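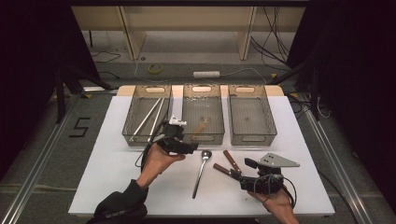

Soup Evening at Pistmont: What We Learned and What Comes Next

Dear neighbours,

In May we held the second soup evening in the hall on Bandley Street, and many of you have asked me to write down the recipe and also to say something about the money. I will try to do both, and I ask for your patience with my English, which is better when I am cooking than when I am writing.

First the soup. It is a red lentil soup as my mother made it in winter, with onion, carrot, a little rice and dried mint. For a family pot you take two cups of red lentils and wash them until the water is clear. Do not hurry this part. Cut one large onion very small and let it become soft in butter or oil on a low fire. Then add one carrot, also small, and a big spoon of tomato paste. Stir until the paste becomes darker and smells sweet. After this come the lentils, a handful of rice and 2 litres of water. You cook it half an hour with the lid a little open, and you stir from the bottom, for lentils like to stick there.

When everything is soft you can leave it as it is or make it smooth. In my family there was always a discussion about this. I make it half smooth, so that the spoon still finds something. Salt goes in at the end. For the top, melt a piece of butter in a small pan, put in dried mint and red pepper flakes, count to five and pour it over the soup at once. Mint becomes bitter if it stays longer in the heat. Lemon must be on the table, a quarter for each person, and more for those who come from my side of the world.

Some of you have written that your soup was too thick on the next day. This is normal. Add hot water, not cold, and taste again for salt.

Latrice Kowalczyk brought the other soup, the sour rye one, and it was finished before mine. I congratulate her, with some pain. She has promised to give us her recipe for the next newsletter, but she warns that the rye starter needs five days in a warm place and that the smell is strong. If you want to be ready, buy wholegrain rye flour now and keep a big glass jar. She also says the sausage can be left out and replaced with mushrooms, and the people who tried it this way at her table were content.

Now the money. With the tickets, the bread table and the box at the door we collected 2702 pounds. From this, 1000 goes to the new cooker for the hall, as we decided in the winter, and another 1000 goes to the after-school kitchen at Derese, where the children cook once a week with their parents. The rest stays in the account to pay for gas, vegetables and the hall rent until autumn. I have the receipts in a folder and anybody can look at them, please only tell me one day before.

A few words about the things that did not go so well. The queue was too long at seven o'clock, and the older guests had to stand. Next time there will be chairs along the wall and two places for serving, one near the door and one near the window. The bowls were also too few, and we were washing and drying the whole evening. If you have deep bowls at home that you do not love any more, bring them to the hall on any afternoon. They do not need to match. Also big serving spoons, please – we had ladles for only half of the pots.

Several people asked about the bread. It came from Rerkus, the small bakery behind the post office, and they gave it to us at a lower price. The flat one with black seeds must be ordered the day before. I mention it here also to say thank you, and to ask that you go and buy something there.

The next evening will be in October, with dumplings. It is a lot of handwork, so we will meet from two in the afternoon to fold them together. You do not need experience. My first ones looked like old shoes and they tasted the same as the others. Children can come if they can stand at a table and wash their hands when somebody tells them. We will make one filling with potato and onion, one with meat and one with spinach and cheese, and each will be cooked in its own pot so that there is no confusion.

Please write your name on the list in the entrance of the hall, and put next to it if you can help with folding, serving or cleaning. Cleaning has the shortest list at the moment – there is one name on it and it is mine.

With warm greetings,
Sinan Özkan
Pistmont Neighbours' Kitchen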